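The sock problem, and what one laundry did about it

At a certain point in any wash, the sheets are folded, the towels are stacked and what remains is a heap of socks. Most households leave it for later. At Flasis, a laundry on the edge of Brendia, later comes at two in the afternoon, when the last of the big dryers has stopped and Covadonga Iglesias clears a space to start pairing.

She has run the laundry's small-items section for five years. The work used to be mostly napkins and tea towels from restaurants. Then the firm began taking household bags, and with them came the knitwear: bed socks, hiking socks, school socks, long woolly things that go up to the knee.

"A shirt is a shirt," she says. "With socks you have to look at each one twice."

Grey is the worst colour. A pair bought together can drift apart over a year if one sock goes missing for a few washes and the other keeps being worn. One ends up paler and fuzzier than its partner, and a quick glance says they are strangers. Iglesias goes by the knit. She checks the ribbing at the cuff first, then the line of the seam, then the toe. Colour comes last.

Her other rule is to hang before matching. Socks in a heap twist round themselves and hide their length. Hung up by the cuff, they drop straight and the differences show: a longer foot, a rounder toe, a heel that has gone thin.
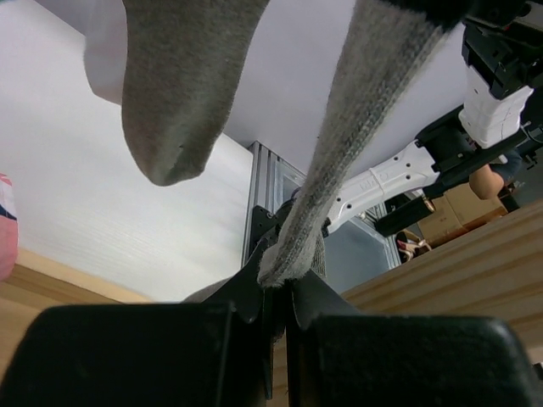 Hanging takes up room, and for a while that was the argument against it. The old way was to tip everything on a table and work inwards from the edges. It was quick with plain cotton and hopeless with wool. In August the laundry kept a tally of what was left over without a partner at the end of the month, and the figure was 906. Over 50 of those found their match within a day of being hung up, which settled the matter.

Shufen Yu, who knits for a small shop called Oltent and teaches evening classes above it, thinks people are too rough with socks generally. She tells her students to pick one up by the cuff or the toe and leave the middle alone, where the fabric stretches most. She washes wool at 30 or 40 degrees depending on the label, inside out, and never rolls a pair into a ball.

"The ball ruins the cuff," she says. "Fold them in half. It takes the same time."

She keeps odd socks too, in a drawer, for darning yarn. Iglesias gives hers three months on a shelf by the door and then sends them to Assefa, a charity shop two streets away, which sells them by the bag for stuffing cushions and draught excluders. Customers who ring up in the fourth month are told where to look – and a few of them do go.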